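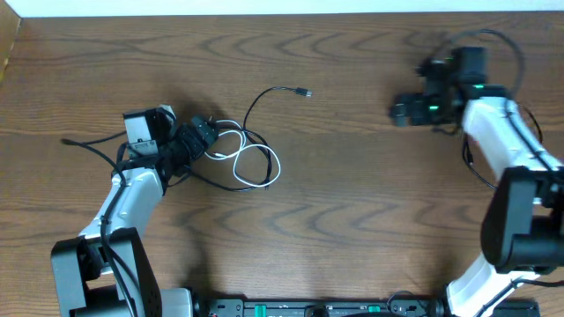
Entered by: finishing bench, Trurkden workshop
May, Sunday, 8 a.m.

Hardwax oil trial, Patell batch, second coat. Moisture meter gave 8 percent on all boards before starting, so no reason to wait. Abraded with a gray pad, vacuumed, wiped with a dry cloth.

Applied 87 g from the new can against 173 g for coat one. The drop is what I expected — the first coat sealed the end grain and there is little left to soak up. Buffed off after 2 hours.

Boards 1 to 5 even. Board 6 has a dull patch near one end, probably glue squeeze-out I missed when sanding. Scrape and spot coat, do not resand the whole face.

Shehu thinner not used this time. The Hiva pads shed less than the old ones but clog sooner.

Next: water drop test once cured. Rags are in the lidded can outside.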